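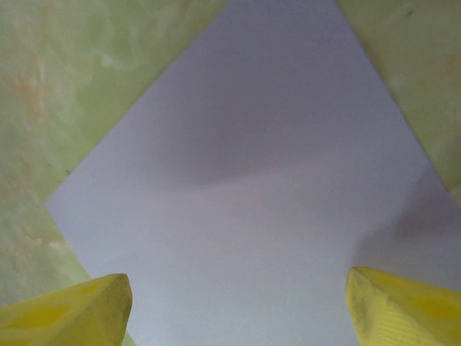

The planner at Kornside will tell you, if you ask it nicely, how sure it is of everything. It was the first thing the team built back in May, well before anyone worried about making the arms move gracefully, and I have to say it won me over (I am not a person who usually gets sentimental about log files!).

Paper is the trouble this week. A sheet lying flat has hardly any height for the software to work with, and a shadow falling across it can look an awful lot like an edge. So the perception code, which everybody calls Sqalli, keeps 8 guesses about where the corners are and lets them argue it out, frame after frame, until one is strong enough to hand along to the planner. The whole argument is allowed 300 milliseconds. 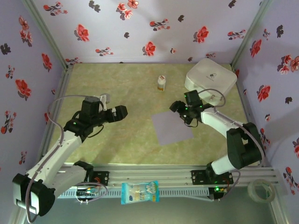 Audrey-Anne MacPherson would have spent the time elsewhere. Guessing better is fine, she told me over a very long lunch, but she would sooner see the controller slow down whenever the guesses disagree, and let the fingers feel their way to the table. Her version, a branch named Narovano, does just that, and it has three settings for how timid it should be. She leaves it on the most timid one.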